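Unit 8: Furniture and Fittings in Shared Work Areas
Course handout, Certificate in Facilities Management
Skerkmont College of Applied Studies

Reading for this unit: Gallardo case file, sections on purchasing and upkeep.

1. Scope of the unit

Students should be able to set out the life cost of a work surface, from purchase to disposal. The purchase price is only one part of this figure. Cleaning, repair, storage and removal are recorded separately.

2. Life cost

Life cost = purchase + delivery + upkeep + disposal - resale value

In the Gallardo case, a table was bought for 364 dollars and kept in service for 11 years. Students are to work out the yearly cost both with and without resale value. Upkeep charges appear in the second table of the case file. Delivery was billed per order and must be divided among all items on the invoice.

The Suris site used a different method, in which all furniture in a building is treated as a single asset. Its opening balance was 3,393 dollars. This method saves time at year end but makes it hard to trace the cost of any one item.

3. Choice of surface

Light surfaces show marks early and are cleaned more often. Dark surfaces show dust and scratches. Edges usually wear before the center, and inspection should begin there. Table height should be checked against the work to be done: tasks that call for a steady grip with both hands need clear space at the front edge and room for the forearms.

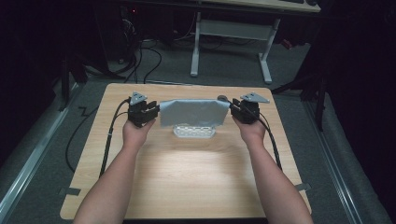 Page last modified: October, by Course Office

4. Inspection record

Each record must state the room, the item number, the condition grade and the action taken. Grades run from A to D. Items graded D are withdrawn the same day. The Zistov form may be used in place of the college form, provided that the item number is entered on both sides.

5. Assignment

Submit one completed life cost sheet and one inspection record for a table in regular use. Show all working. Sheets without item numbers will be returned unmarked.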